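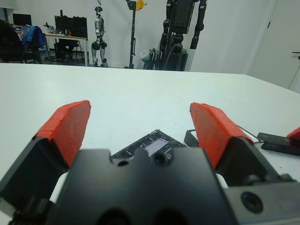 Table 2, Wednesday, before the sorting.

Small parts for the Bullico box. The dark piece in shiny black wrapping stays as it is for now, I did not open it. I want first to check the list from Fledport, where some 15 items have no label at all.

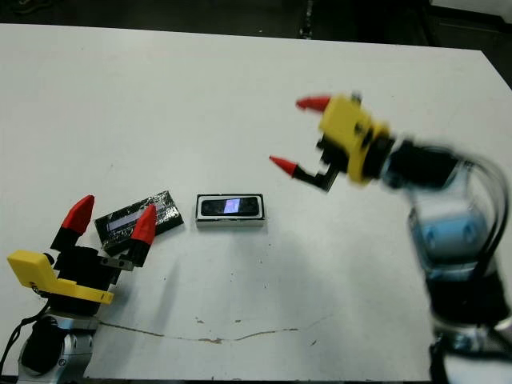
The box goes on shelf 345 when the list is complete – please do not put it back in the Flostholm drawer. White table to be wiped in the evening. Still to ask: do we keep the old cables?

Bandara workshop notes – internal use – Back to top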